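小白板上桌，Zistthorpe社区换掉纸条留言

Zistthorpe快讯 2024年8月20日

桌面小白板，300块，今天开始发。地点在Yurt活动室，先登记先领，领完为止。报名的已经有355户，比板子多，没排上的等下一批，9月到。

牵头的是活动室的Selim Polat。他的说法很简单：纸条贴得到处都是，胶印擦不掉，风一吹还满地跑。换成能立在桌上的小板子，写完擦，擦完再写，省事。

板子不大，放桌上不占地方，白色板面，边上一圈黄。板面哑光，灯下看字不太晃眼。昨天下午记者先去看了样板，活动室那边正忙着搬东西，电话一个接一个，话没说上几句。

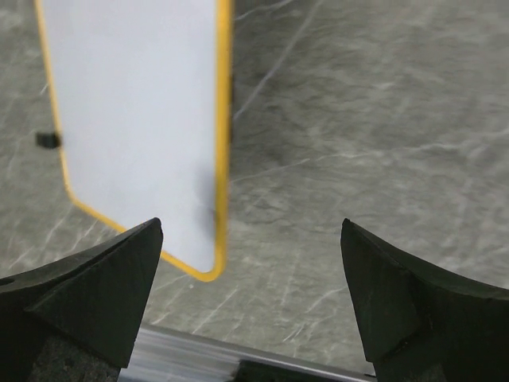

黄边小白板近景，背后为灰色大理石纹台面。

为什么是白板不是黑板？Selim Polat说黑板试过，粉笔灰受不了，尤其是挨着吃饭的桌子。软木板也有人提，要按图钉，家里有小孩的不愿意，就没往下谈。

买板子的钱来自街坊集市的结余，另外Barnmont文具行让了一部分价，还送了笔。笔有红有黑有蓝，随板子发，每户一支，颜色不挑，拿到哪支算哪支。想换颜色的，自己跟邻居换，登记台不管换笔，已经有人问了三遍了。

领的时候要交60元押金。板子用满一季，想退的拿回来，板面没划坏就全退。磕了角的也收，看情况扣，标准写在登记台旁边，字有点小，凑近看。

也有人嫌板子小。家住东街的Ebere Ogbonna一家人口多，谁几点回来、谁接孩子、晚饭留不留，以前写满一张大纸。她说小板子写三四行就满了，得挑要紧的写。不过她还是领了，“放门口那张桌上，回来第一眼能看见，比手机里翻消息快。”

她女儿倒是高兴，说终于有地方画画了。母女俩在门口就为这事争了几句，最后说好上半边写字，下半边归孩子。

摆法上没有统一规定，桌面平就行。样板是斜着立的，底下有支架，坐着站着都看得到字。石纹台面比较滑，摆的时候往里放一点，别贴着桌沿。 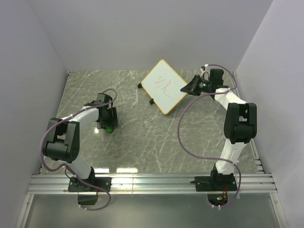
没有登记的住户今天能直接去领吗？
可以先到现场补登记，但要排在已报名的住户后面，当天有余板才发，没有就自动转到9月那一批。

登记台下午一度排到了楼梯口。Gopinath Annamalai在台前帮着核名单，嗓子都哑了，名单上有两户同名，差点发错。他提醒大家带上门牌号，光报名字不行。另外押金尽量带零钱，台上找不开，已经跑去隔壁换了两趟。

有几位老人问能不能送上门。暂时定的是住三楼以上、腿脚不方便的，打电话约，傍晚送。电话在楼道通知上，这里不重复登了，免得抄错。

写什么也有讲究。Ertuğrul Ağca在Clornunness教过几年写字课，这回被请来给大家讲怎么在小板子上写得清楚。他讲得很快：一块板子写一件事，字写大，行与行之间留空；时间写在最前面；写急了也别连笔，连得自己都认不出，等于没写。

有人当场不服，说我这手字写了一辈子，家里人都认得。Ağca让他写一句，再叫旁边的人念，念了半天没念对，大家都笑。后来又写一遍，慢一点，就认出来了。

红笔的问题问得最多。红字远看醒目，写得潦草的时候也最难认，笔画容易糊在一起看不清。Ağca建议红笔只留给急事，平常的事用黑笔蓝笔。手里只有红笔的，就写短一点，三五个字，别贪多。样板上就是几个红字，潦草，凑近了还得琢磨一下。 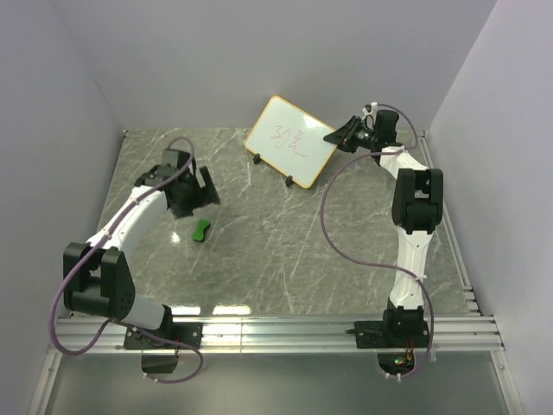
擦板和保养

擦的问题比写的多。干布就行，当天写的当天擦最省力。放了好几天的字，先用同一支笔在上面描一遍，趁没干再擦，旧字跟着就下来了。不要用钢丝球，不要用去污粉，划了板面以后更难擦。这一条请务必转告家里做饭的那位。

酒精可以用，少用。沾在布上，不要直接往板上倒，边框怕泡。黄边脏了拿湿布抹一下就好，抹完擦干，别留水。

支架和板子是分开的两件，搬动得时候两手都扶着，别只拎板子上沿，架子会歪。小件东西也别堆在板子脚边，擦桌子时一带就倒。有小孩的人家，笔帽收好。

笔不用的时候横着放。竖着插笔筒里，笔头朝上，过几天就不出水，这个大概家家都碰到过。干了的笔先别扔，登记台设了回收盒，Barnmont文具行说可以统一加墨，什么时候加好还没给准话。

后续安排

第二批的数量还没定，要看第一批用得怎么样。Selim Polat说账上还剩2000元，够不够另说，也可能先买笔不买板。有街坊提议换大一号的，放楼道公用；也有人反对，说楼道再放东西就走不开了。这件事留到9月的碰头会上再议，时间另行通知，会写在活动室的白板上，路过看一眼。

换板之后，旧纸条怎么办？各楼道自己清，清下来的胶印可以到活动室借铲刀，借了要还，上回借出去的那把到现在没回来，知道在哪家的请说一声。

失物招领也改用小白板登。捡到钥匙、雨伞、孩子的玩具，交到活动室，名目写上板，领走了就擦掉。贵重的不写细节，只写“捡到一件”，来人说得对才给。

另外，发放时间今天到晚上八点，中午不休息。明天起改成下午发，上午活动室有别的用处。停车位紧张，离得近的走路来吧。

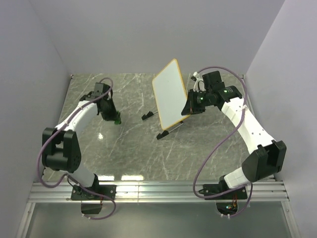 板子支架坏了到哪里换？
拿到Yurt活动室登记台，由工作人员看过后换新支架，押金单一并带上，板子本身不用拿来。

更正：早些时候发出的通知里把领取地点写成了二号楼，应为Yurt活动室，已改。跑错的住户可以直接到台前说明，名次保留。

（本站记者 Ataberk Çınar）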